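# Gripper camera view: how do I tell if the post is centred before closing? (school comp, sim round)

**Bevan Doolan**

I help out with the robotics club at Ollcombe, which in practice means I book the room and hide the good chairs. We've got four kids entered in the simulated round of the Plorard challenge in May. The task is simple enough to say out loud: drive the arm up to an upright post, close the gripper on it, lift, carry, put it down at the other end of the table. Each team gets 200 attempts on the sim server and we've used a fair whack of them knocking the post over.

The kids are steering by the wrist view only, no overhead, as per the rules. They line it up, everyone agrees it looks good, they close, and one finger arrives before the other and shoves the thing sideways. Then there's a debate about whose fault it was, and that takes longer than the attempt.

Things we have tried:

- closing more slowly (it falls over more slowly)
- opening the fingers all the way first
- a strip of masking tape down the middle of the monitor, which a Year 8 put on and which I am not allowed to remove
- asking the organisers, who sent us back the rules

Is there a sensible way to judge centring from the wrist view, or should we be doing it in code? The kids can write Python, to the extent that Python lets them. Our meeting's on Friday, so anything before then would be lovely.

---

**Valdir Amaral**

Just use depth.

---

**Bevan Doolan**

Cheers Valdir. There's no depth channel in the student version. It's on the same page of the rules that says no overhead view.

---

**Valdir Amaral**

Then segment it.

---

**Capucine Leblanc**

I coach a team in the same round, so I'll be a little careful about what I give away, although given how our last practice went you're welcome to all of it.

Your masking tape is measuring the wrong thing. The middle of the monitor is only the middle of the gripper if the camera is mounted dead square behind it, and in this sim it isn't quite. Have a look at where the two fingertips land on your screen. On ours the right one comes up noticeably higher than the left. If your kids are lining up the post with the tape, they're lining it up with the centre of a camera that has its own opinions.

What matters is the gap on either side of the post, finger to post, left against right. I make mine say both gaps out loud before anyone touches the close key. "Left small, right big." It sounds like a very dull square dance but it works better than "looks good", a phrase I have now banned from the room along with energy drinks.

So, in order:

1. Open fully and stop. Hands off.
2. Compare the left gap with the right gap, up near the fingertips.
3. Jog sideways toward whichever side has the *smaller* gap. Kids will go the other way at first. Moving the gripper left makes the post appear further right on the screen, and this is worth letting them discover once, on an attempt you don't mind losing.
4. Check again, then close.

One more trap. The post in this task is tall and runs up past the top of the view, and it looks wider up there than it does lower down. Part of that is perspective. If you judge the gap from wherever your eye lands on the post, you'll get a different answer each time. Pick one height and stick to it. We use the level of the lower fingertip.

I saved one from our own practice that fooled my entire team. They voted to close.
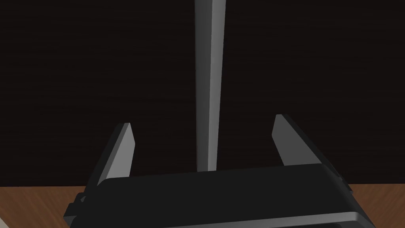 *Wrist view, fingers open, before closing. The post is nearer the left finger.*

If you only glance at it, it's central, and I'd have waved it through myself. Look at the gaps and there's more room on the right, so the fix is a small jog left. Also note that the bottom of the post is hidden behind the gripper housing, so you can't use where it meets the table as a guide. My lot spent a whole session trying to.

The shading doesn't help either. The post has a paler face on the right and a darker one on the left, and against that dark wall the eye goes straight to the pale part and calls it "the post". Then the left edge gets forgotten and the left gap looks roomier than it is. Tell them to find both edges.

---

**Bevan Doolan**

This is brilliant, thank you. I have just gone and looked at our setup and yes, the right fingertip sits higher. I have been staring at it for weeks. The tape is coming down, subject to negotiations.

Does the sideways jog need to be a particular size? Ours is set to whatever it was when we installed it.

---

**Capucine Leblanc**

Ours was too big out of the box. We'd hop from too far left to too far right and back again like someone parallel parking in front of their in-laws. We dropped it to 2 mm and it settled down. It's in the Adeck settings file, under the arm section. Change it there and restart, as the slider on screen forgets itself.

---

**Adalberto Trindade**

Agree with nearly all of that and would add the code version, seeing as Bevan asked.

You can get a long way without any clever vision. Take one row of pixels at the fingertip height Capucine mentions. Walk inward from the left until you leave the finger and hit the dark background, keep walking until you hit the post, and write down how many pixels of background you crossed. Do the same from the right. Subtract. If the difference is under 5 pixels, close. Otherwise jog and repeat. One of my students had it going in an afternoon, including the part of the afternoon he spent printing the wrong variable.

Two cautions. The darker side of the post and the dark sides of the fingers are the bits your threshold will trip over, so test it on saved frames before you spend attempts. And make sure your row is up against the wall. If it dips below the line where the wall stops, you'll be looking at wooden tabletop, which is a good deal brighter, and your script will announce with great confidence that it has found the post.

Equal gaps on the screen won't be perfectly equal gaps at the gripper if the camera's off to one side, so once you have a few clean grasps, record the difference you had just before closing on those and aim for that number in place of zero. We call it the fudge. It's in the code as `fudge`. The judges have asked about it and we stand by it.

---

**Valdir Amaral**

That's segmenting it.

---

**Adalberto Trindade**

Fine, Valdir.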